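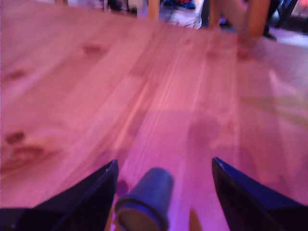

# Operating rules for tabletop manipulation: what we kept and what we dropped

For the last year I have maintained the operating rules for the manipulation bench at Plisell. The first version was copied nearly whole from the cell rules at Drovach, where I worked before. Those were written for a fenced palletizer. Most of them made no sense for a small arm picking up a cup, and people stopped reading the sheet. The current version has 13 rules and fits on one page. These are the ones that caused discussion.

## Standing distance

The old sheet said "keep clear of the robot." Nobody could say what that meant, and two operators working the same shift would interpret it differently. The rule now reads: feet and chair legs stay outside the taped line while the arm is enabled. The tape is set at full reach plus the stopping distance we measured with the gripper loaded.

Michalis Papadakis argued for a light curtain. On a fixed installation I would agree with him. Our tables move often enough that the curtain would need to be revalidated every time, and I did not trust us to do it. We settled on tape, a reduced speed limit in the controller, and a hold-to-run pendant for anyone who has to work inside the line. If the tables ever stay put for a full quarter I will reopen the question.

## Speed limits live in the controller

Speed limits set in a task script do not count as a safety measure. Scripts get edited, copied and run from the wrong branch. The limit has to be set in the controller's safety configuration, under a password held by two people, and the configuration checksum is written on the log sheet at the start of the shift. If the checksum differs from the one posted at the bench, the arm stays disabled until someone explains why.

This caught a real problem in December. A firmware update had reset the tool speed to the factory value. The scripts ran normally and no one would have noticed from watching the arm.

## Objects

- No glass, no ceramics, no open liquids.
- Nothing heavier than the rated payload minus the weight of the gripper. People forget the second half.
- An object lying on its side is a valid starting state. Do not stand it up for the robot unless the task sheet says the start is upright.
- If an object leaves the table, stop the arm first and then pick it up.

The third item is about data quality. We had a batch of 358 cup trials where one operator had been tidying the table between attempts. The success rate looked very good. Styliani Rallis noticed that tipped starts were missing from the log entirely, and 67 trials had to be repeated after we worked out which ones had been touched. The rule costs nothing to follow and I should have written it earlier.

## Lighting

Lighting used to be left to the operator. It is now a logged variable, like gripper force. Colored light is permitted, including strong pink or violet, provided the setting is entered before the first trial and does not change until the block is finished. What we do not allow is an unrecorded change partway through.

One constraint applies to all settings: the status lamp and the floor tape must remain distinguishable from the operator's position. Our original tape was red and very hard to read under magenta. We replaced it with a black and white pattern.

## Gripper checks

At the start of each shift, with the arm disabled:

1. Check both fingers for play. Any visible movement at the base means the fasteners get retorqued.
2. Wipe the contact surfaces with a dry cloth.
3. Enable, then close on the test block and record the force reading.
4. Open fully and confirm the position readout matches the posted value.

The whole procedure takes 6 minutes. Panagiotis Tsoukalas wanted it done before every block and I said no. A check that long, repeated all day, gets signed without being done.

## Still open

We have no good rule for handover between operators in the middle of a block. The present wording says the arm must be disabled and both people must sign, but it does not say who owns a trial that was already in progress. Hạnh Ông has drafted a version that discards it. I will post the text once it has been through a month of use at the Vudincombe bench, where handovers are more frequent than ours.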